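Home | Shop | Storage | Care & Repair | Contact

Kivadley Basket, Medium 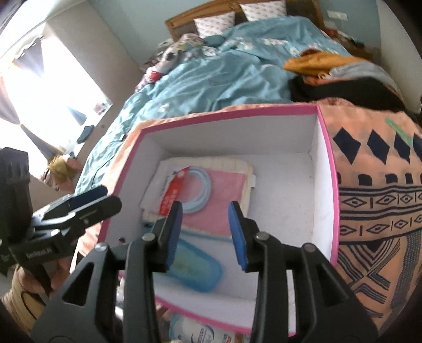
Woven basket in tan with a dark curved pattern, lower left.

The Kivadley is a basket. It holds things that would otherwise be on the floor, and it has been doing so in our shop for long enough that we stopped apologizing for how plain that sounds.

Each one is coiled and stitched by hand in the Yimer workshop, where Tiruwork Degefa draws the pattern and Bontu Tefera decides whether it came out right. A medium takes 5 working days. Mulugeta Woldegiorgis once did one in three and was asked to do it again.

Your curve will differ a little from your neighbor's. If you need two that match exactly, we suggest buying one and a mirror.

What it's good for: yarn, mail, bread, remote controls, the hats of people who have left. What it's bad for: soup, umbrellas that have just come in, cats over a certain size. The cats disagree, and we have given up arguing with them.

Details
Weight empty: 800 grams
Stitched rounds: 210
Item number: 1815
Handles: none - pick it up by the sides like everyone else

Care
Shake it out over the yard, or over someone else's yard if you can manage it. Wipe with a damp cloth and dry it in the shade. If the rim goes out of round, mist it lightly, push it back into shape and leave it overnight with a bowl inside. Do not put it in the dishwasher. Selamawit Gidey answers our repair mail and has seen what the dishwasher does.

Ordering
New stock arrives in July. Orders placed before noon on Monday go out the same week, packed flat side down in plain paper. Returns are fine if the basket is clean and has not been slept in.

The large size is sold out. The small is on the Zenside page, under bowls - we lost that argument too.

Last updated: July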